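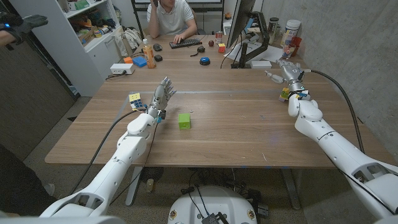

Cubes on the table, Friday, July 20, 2018

1/ Went into the Wustasport on Makowska for socks and came out with a lecture about my arches. A thread on custom insoles, which I don't buy, in either sense.

2/ The pitch: stand on a mat, get a colorful footprint, hear that you "overpronate." I've been on that mat at four stores now. Same verdict every time. Either my feet are a disaster or the mat only has one opinion.

3/ The insoles are called Preterura. The box says 3000 runners tested them. Tested them against what? The box doesn't say. I'd like to see those same people in a cheap foam pair.

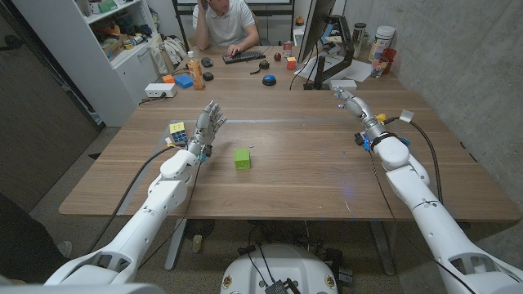

Do you need special insoles if your feet don't hurt?
I can't see why you would, and the guy at the store couldn't give me a reason either.

4/ If your feet do hurt, see someone who isn't paid by the box. My knee thing in June cleared up after 11 days of not running. Could be a coincidence, sure - but it was free.

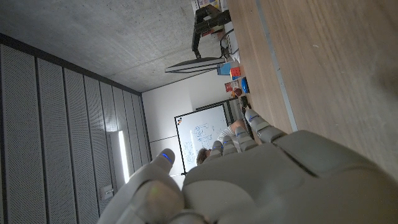
5/ Also, "your body needs time to adjust" is a great line for a seller. Feels bad? Adjusting. Feels fine? Working. Try returning something on those terms.

6/ Somebody will bring up Woris, the app that scores your stride. I tried it. It scored me higher on the bus. 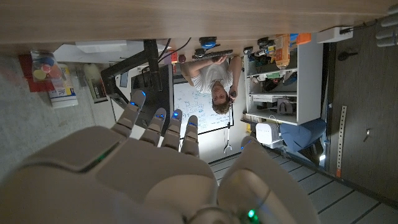
7/ If you love your insoles, keep them. I'd just ask what you changed that same week - new shoes, fewer miles, softer trail?

8/ They were out of the socks, by the way.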